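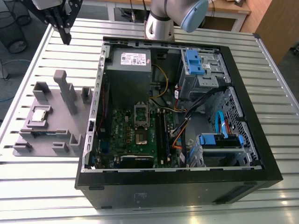

Second Life for the Office Computer

When the regional insurer Tekberg closed three floors of its head office in March, the furniture was gone within a fortnight. The computers took longer. The company held 2,141 desktop machines on its asset register, many of them bought in the same year and all of them approaching the end of their support agreements. Deciding what should become of them occupied the organisation well into the following quarter.

The difficulty is a familiar one across Australian workplaces. Equipment is purchased in bulk and written off in bulk, yet the machines themselves seldom age at the same rate. A desktop that has spent its working life at a reception counter, collecting dust from the street door, is in a different condition from one that sat beneath a desk in an air-conditioned meeting room.

Tekberg engaged Inanham, a refurbisher that operates from a former cold store on the city's industrial fringe, to assess the fleet. Of the machines offered, 2,076 were accepted for inspection. The remainder were held back by the insurer's legal department until certain records could be confirmed as copied elsewhere.

What the assessment involves

Every machine received by Inanham is entered against its serial number before any work begins. Storage drives are then removed and either erased or shredded, according to the client's instructions. In the insurance sector the preference is generally for destruction, and the refurbisher fits replacement drives at its own cost.

Testing follows. Memory and power supplies are the parts most readily exchanged, and a sound power supply from one tower will often return another to service. Motherboards are a more delicate matter. The contacts in a processor socket are fine enough to be bent by a careless hand, and a board damaged in this way is rarely worth the labour of repair.

From the Tekberg consignment, 1,564 computers were passed as fit for reuse. Those that failed were not discarded whole. Drives, fans, expansion cards and cabling were set aside as spares, while cases and boards went on to a metals recovery plant.

Where the machines go

Most refurbished desktops are sold to small businesses and to families, usually with a limited warranty. A portion is placed with community organisations under an arrangement administered by Imhof, a charitable trust that supports digital access in regional towns. Nine libraries in the wheat belt now lend computers in the same manner as books, with a term of three months and the option of renewal.

The trust has found that the lending term matters more than the specification of the machine. Borrowers applying for work or completing a certificate course need a computer for a defined period, and a modest desktop with a current operating system is adequate to the purpose. Requests for laptops nonetheless exceed supply, and the trust maintains a separate waiting list for them.

The question of cost

Refurbishment is not always the cheaper course for the original owner. Freight from interstate offices can outweigh the resale value of older stock, and secure destruction of drives carries a fee. Some organisations therefore continue to favour leasing, under which the supplier assumes responsibility for disposal. Critics of the practice note that a lessee may have little knowledge of where its equipment is eventually sent.

Flelto, a procurement service used by several local councils, has responded by writing end-of-life conditions into its standard contracts. Suppliers must state at the time of tender whether returned equipment will be reused, dismantled or exported – and must provide a certificate for each consignment. The revised contracts also give preference to desktops that can be opened without special tools and that accept parts from more than one manufacturer.

Tekberg has adopted similar wording for its next purchase. Tenders close later in the year, and the machines released by the legal department will be offered to Inanham as a second consignment.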